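Subject: Re: [trindley-allotments] Slug pellets, again
Date: Apr 20, 2022

> Could whoever borrowed the watering cans in February please
> bring them back? Also, is the Hollmann hose long enough to
> reach plot 15, or do we need to buy another?

The cans are behind the water butt, where they have been all winter, quietly growing moss. I have rinsed two of them. The rest I leave to those with stronger stomachs.

As for the hose, it reaches plot 15 if you go straight across the rhubarb. The rhubarb's owner has views on this -- so have I, and it is my rhubarb. A five-metre extension from Mulico would settle the matter. 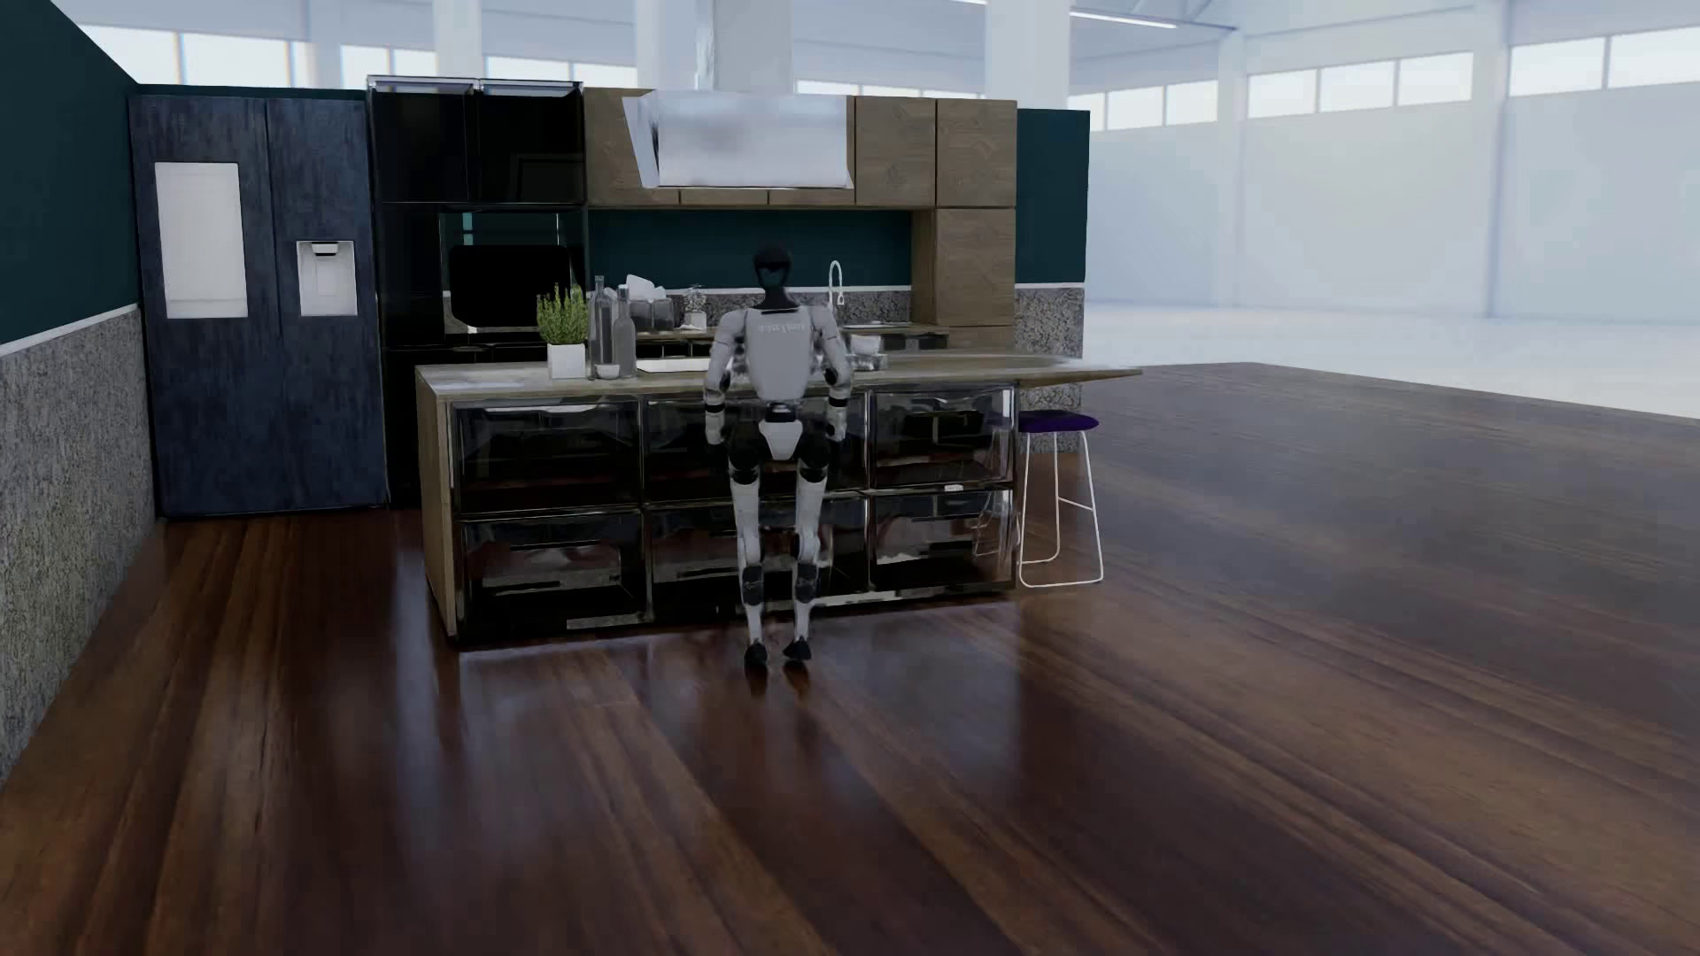 Trindley Allotment Society, Plots and Water Group

On slugs: beer traps worked well for me last year, in that the slugs drank the beer and then ate the lettuces. Wool pellets did better. I can put in a joint order with Sedavside if enough of you want some, but please reply to me and not to all 178 members of this list.

The gate code is changing again. It will be on the shed door, on the inside, so do ask before you need it.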